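Home Products Border and Customs Support Contact

Ornau Tariff Desk

Ornau Tariff Desk is a reference and paperwork system for firms that move goods between the UK and other countries. It holds commodity codes, duty rates, rules of origin and licence requirements in one place, and fills in the forms that go with them. It is sold as a yearly subscription and runs in a normal web browser.

The product is made by Ornau and supported by the same team that wrote it. It is used by freight agents, wholesalers, small manufacturers and local authority trade offices.

What it covers

Tariff Desk works from published tariff schedules and the text of trade agreements. When a government brings in a new schedule, the old one is kept and marked with its end date. You can look up the rate that applied to a shipment last March as easily as the rate that applies now. This matters to firms answering questions about past entries, and to anyone claiming back duty that was paid at the wrong rate.

Each commodity code has its own page. The page shows the standard rate, any lower rate under an agreement, the quota if there is one, and the documents the goods must travel with. Notes from the agreement text are set beside the rate they affect. If a rate depends on where the parts of a product came from, the origin rule is printed in full with the key terms explained underneath.

Temporary suspensions and safeguard duties are listed separately from the standard rate. Each has a start date, and an end date where one has been set. If a measure has been announced but not yet passed into law, it is marked as pending and is left out of duty calculations unless you choose to include it.

Origin worksheets

Many goods only get a lower rate if enough of their value, or enough of the work done on them, comes from the right country. The origin worksheet takes a list of parts and materials with their costs and places of origin. It then applies the rule for the code you have chosen and shows whether the product meets it.

Worksheets can be saved against a product and copied when the recipe or supplier changes. A product with over 400 lines in its parts list can be loaded from a spreadsheet. Shorter lists can be typed in.

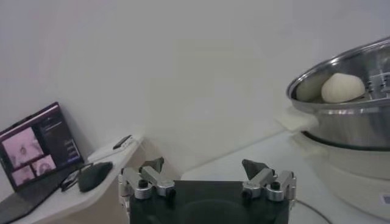

Gripper with metal fingers, open.

The result of a worksheet is a plain statement giving the rule used, the figures entered and the outcome. It can be attached to a supplier declaration or kept on file. It is not a ruling. Firms that need a binding decision on origin should still apply to the customs authority, and the worksheet can be sent along with that application.

Forms and declarations

The forms module fills in import and export declarations, supplier declarations and certificates of origin from the details already held. Fields that cannot be filled are marked in yellow. The system checks that codes exist, that weights and values are present and that the country codes agree across the set. It does not send anything to customs until a named user has approved it.

Two user levels come as standard. An editor can prepare a form, and an approver can prepare, approve and submit it. Firms with more than one site can limit users to their own site.

Alerts

Users can follow any commodity code, country or agreement. When a change is published, followers receive an email setting out the old wording and the new. Alerts can be sent as they happen or gathered into one daily message.

Negotiating papers, draft texts and consultation documents can also be followed. They are stored apart from law in force, and every page carries the word DRAFT at the top. Trade offices use this part of the system when preparing replies to government consultations.

Versions

Tariff Desk Basic includes the code pages, duty calculator and alerts, for up to 2 users.

Tariff Desk Full adds origin worksheets and the forms module, for up to 9 users. Further users can be added at any point in the year and are charged for the months left.

Both versions include the archive of past schedules. Basic can be changed to Full without losing saved searches or alerts. Moving from Full to Basic is possible at renewal, and saved worksheets can be downloaded first.

Working with other systems

Product lists can be brought in from Atell and Mrema stock software using the import screen. Users of Gunditz accounts software can send duty totals straight to their purchase ledger. For other packages, use the spreadsheet template on the Support page.

Setting up

New accounts are opened within 4 working days of the order form being received. The price includes one training session by video call, which can be recorded for staff who are not able to join. A printed handbook is available on request.

Anwara Bepari looks after new accounts and can arrange a trial. Questions about rates, agreement text or origin rules should go to Jeptoo Ogola, who edits the tariff content. Please give the commodity code and the country of origin when you write.

Subscriptions run for a year from the day the account is opened. A renewal notice is sent before the end date. Accounts that are not renewed stay open as read-only for two months, and are then closed.

Last updated: 5/23/20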